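**Demonstration collection** is the gathering of recorded examples from which a robot manipulation policy is trained. In imitation learning, each example (an *episode* or *demonstration*) pairs sensor readings with the commands that moved the arm, stored against a common clock.

## Recording

An operator usually drives the arm by leader arm, hand controller or direct guiding. The Altden protocol, drafted by Amr Younis and Rosaura Quispe, calls for 52 episodes per object and a new starting pose for each.

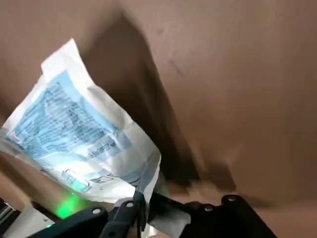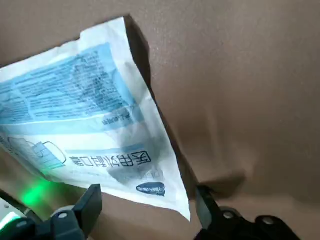
Wrist-mounted cameras travel with the tool and keep the contact region in view as the arm turns. Their coverage of the wider workspace is poor, and most rigs add a fixed camera. Thin packaging is a common test category: a crinkled plastic packet with pale blue printing changes its outline and highlights from one grasp to the next, and small text on it is often unreadable at working resolution. Motion blur is normally retained – a policy will meet it again in use.

## Labelling and storage

Episodes are trimmed, labelled by task and graded for outcome. Failed grasps may be catalogued separately for training a success classifier. The Pliltolberg set holds 3000 episodes across 47 objects.

## See also

- Behavioural cloning
- Teleoperation
- Grasp planning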